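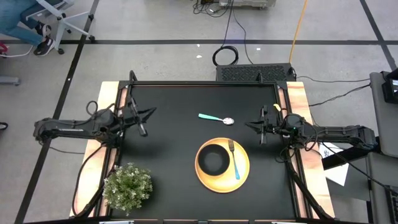

4. 視点間の物体関係推定と双腕動作計画

4.1 処理系の構成

認識部Grumerと計画部Burtonは独立したプロセスとして実装し、両者の間は通信層Flilbyを介した非同期メッセージで接続する。Grumerは各カメラの画像から物体候補と物体間の接触・支持関係を推定し、関係グラフとして出力する。Burtonは最新の関係グラフと両腕の関節角を入力とし、次に操作する物体、使用する腕、把持姿勢の三つを決定する。関係グラフの更新周期は20 Hzとした。これは腕の制御周期より遅いため、Burtonは更新の間、直前のグラフを保持したまま軌道の再計画のみを行う。

図3は作業面を上方から見た視点であり、皿の上に椀とフォークが載り、スプーンは両グリッパの間で作業面に直接置かれている。この配置では、スプーンは他の物体に支持されていないため、グラフ上では作業面のみを親に持つ葉ノードとなる。これに対して椀とフォークは皿を親に持ち、皿は作業面を親に持つ。皿を先に動かすと椀とフォークの姿勢推定がともに無効になるので、Burtonは葉ノードから順に操作対象を選ぶ。

4.2 関係グラフの推定

ノードの生成には領域分割の結果を用いる。各領域について深度の中央値と輪郭を求め、輪郭が重なる領域対に対して支持関係の有無を二値分類する。分類器の学習には、Tóth形式で記述した1,876件の配置を用いた。配置には食器と細長い器具を含み、同種の物体が二つ以上ある場合は識別子を別に与えた。

暗色の物体は暗色の作業面に対して輪郭が不安定になりやすい。図3の椀は艶のない黒色であるが、背景が黄橙色の皿であるため輪郭は明瞭に得られる。問題となるのは、同じ椀が作業面上に直接置かれた場合と、グリッパの指先が椀の輪郭に重なる場合である。前者については深度の不連続を輪郭の補助に用い、後者については順運動学から求めた指の投影領域をあらかじめマスクする。マスクの外側に余裕を設けないと、指先に接する画素が物体側に残り、存在しない把持接触が報告された。また、皿の右側のような鏡面反射は独立した小領域として分割されることがあり、周囲の領域に完全に含まれ、かつ深度差のないものは親領域に統合した。

4.3 低い視点による補完

俯瞰視点のみでは、椀の内側に立てかけられた器具と、椀の背後に置かれた器具との区別が困難である。このため、作業面に近い高さの視点を併用する。図4に示す視点では、椀の縁の左側の上に青緑色の柄が左上方に傾いて突き出しており、柄の傾きを画像上で直接測ることができる。一方、皿は下面が見える角度にあり、皿の上面の状態はこの視点からは得られない。両視点の情報は相補的であり、いずれか一方を主とする重み付けは採用しなかった。 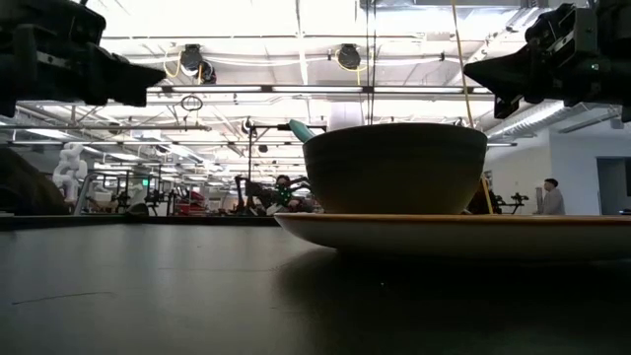
低い視点に固有の誤りとして、背景に由来する偽の物体候補がある。背景には天井の照明、ケーブル、他の機材が含まれ、画像の広い範囲を占める。特に、椀の縁の近くを通る細いケーブルは、色によっては器具の柄と同程度の確信度で検出された。Grumerでは、候補領域の視線と作業空間の直方体との交差を調べ、交差区間に対応する深度が得られない候補を棄却する。深度が欠損している場合は棄却せず、俯瞰視点の候補と対応がとれるまで保留とする。保留中の候補はグラフに含めるが、把持対象にはしない。

視点間の対応付けは、物体の色分布と、作業面座標に投影した位置の二つの距離を用いた割当問題として解く。椀のように側面に陰影の勾配が生じる物体では、俯瞰視点と低い視点とで色分布が大きく異なるため、色の距離には上限を設け、それ以上の差は同じ値として扱う。この上限がない実装では、椀と皿の陰になった部分とが取り違えられる例があった。

4.4 腕の割当と待機姿勢

操作する腕は、把持姿勢までの関節空間距離と、他方の腕との最小距離から求めた費用によって選ぶ。両腕が作業面の対辺から内側に向かって伸びる構成では、中央付近の物体に対する費用がほぼ等しくなり、グラフの更新ごとに割当が入れ替わる振動が生じる。これを抑えるため、割当の変更には費用差の閾値を設け、さらに変更後200 msの間は再変更を禁止した。

待機中の腕は、指先が両視点の注視領域を遮らない位置に置くことが望ましい。しかし腕を大きく退避させると次の動作の開始が遅れるため、Burtonでは遮蔽面積と復帰距離の重み付き和を最小化する姿勢を待機姿勢とする。遮蔽面積は両視点の投影モデルから計算し、画像認識の結果は用いない。最適化の計算時間には60 msの上限を設け、上限に達した時点で得られている最良の解を採用する。有効な解がない場合は直前の待機姿勢を維持する。

4.5 ログと再生

Flilbyを通過する全メッセージには、送信時刻のほかに、その計算に用いた画像の撮影時刻を付与した。非同期構成では関係グラフの到着順と撮影順が一致しないことがあり、到着時刻だけを記録すると、計画の誤りが古いグラフの参照によるものか推定自体の誤りによるものかを区別できない。再生時には撮影時刻の順に整列した列と到着順の列の双方をBurtonに入力し、出力が異なる区間を抽出する。抽出した区間は人手で確認し、推定誤り、対応付け誤り、遅延の三種に分類した。分類ごとの内訳は5.2節に示す。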